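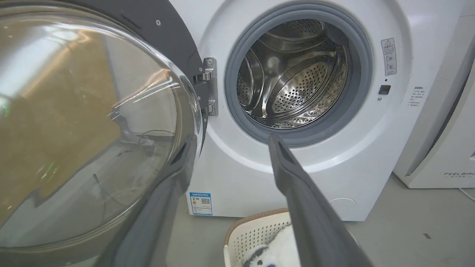 4. Preparación de la celda de carga Hirton

Antes de empezar, tómese un momento para leer el capítulo entero, aunque ya haya montado otras celdas de Onix y le apetezca ir directo a los brazos. Casi todas las consultas que nos llegan al servicio técnico se resuelven con los pasos que siguen, y le aseguramos que el rato invertido se recupera con creces en la primera jornada.

4.1 Colocación de la lavadora y del cesto

1. Nivele la lavadora y compruebe que no se balancea al apoyar la mano en una esquina.
2. Abra la puerta hasta el tope, sin forzar la bisagra.
3. Deje 150 mm libres entre el borde de la puerta abierta y cualquier mueble o pared.
4. Coloque el cesto en el suelo, delante de la máquina, y ponga dentro una sola pieza de prueba.

Nota: para los primeros ensayos van muy bien los objetos blandos y con volumen. Deje la ropa fina para más adelante, cuando ya le haya tomado confianza al equipo.

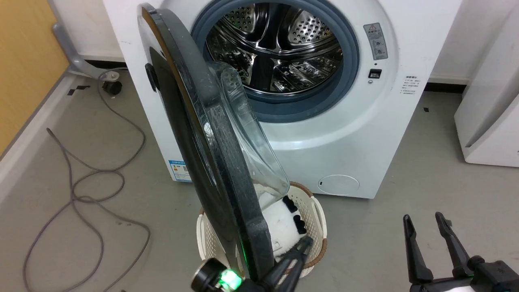

El recorrido de los brazos se ajusta siempre con la velocidad limitada a 30 mm/s, y le rogamos que no tenga prisa en esta parte. Lleve primero la pinza izquierda hacia el cesto y después la derecha, cada una por separado, vigilando en todo momento la distancia al aro de la puerta. La luz verde de la pinza izquierda puede llegar a reflejarse en la parte baja de ese aro negro, así que no tome el reflejo por un segundo indicador: mire directamente el piloto. Cuando las dos trayectorias le convenzan, guárdelas en Weldu con el nombre de la celda.

Precaución: mantenga las manos fuera del espacio entre la puerta y el tambor mientras los brazos tengan tensión. Tenga la parada de emergencia a su alcance durante todo el ajuste.

4.2 Comprobación de la zona de trabajo

1. Con los brazos en reposo y sin tensión, revise el suelo y aparte los cables que puedan cruzarse con el recorrido.
2. Pase un paño suave y seco por los dedos de las pinzas.
3. Repase la junta de goma con la yema del dedo, buscando cortes o rebabas.
4. Restablezca la tensión, aléjese y ejecute 21 ciclos de prueba sin agua.

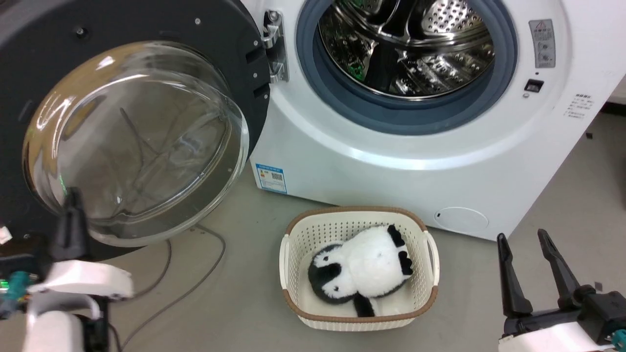

Figura 4-3. Puerta abierta, cesto delante de la lavadora y pinzas a ambos lados.

Si una pinza roza la junta durante los ciclos, detenga la celda, retire el brazo a mano y vuelva al ajuste del recorrido. No intente compensarlo moviendo la lavadora, por tentador que parezca: descolocará también la otra pinza y tendrá el doble de trabajo.

4.3 Mantenimiento

Cambie las almohadillas de los dedos cada 2.000 ciclos y anote la fecha en la hoja de la celda. Para pedir recambios, escriba a Latifa Mansour, de Onix, indicando el número de serie de cada pinza.

Revisión del capítulo: 12 ene 2021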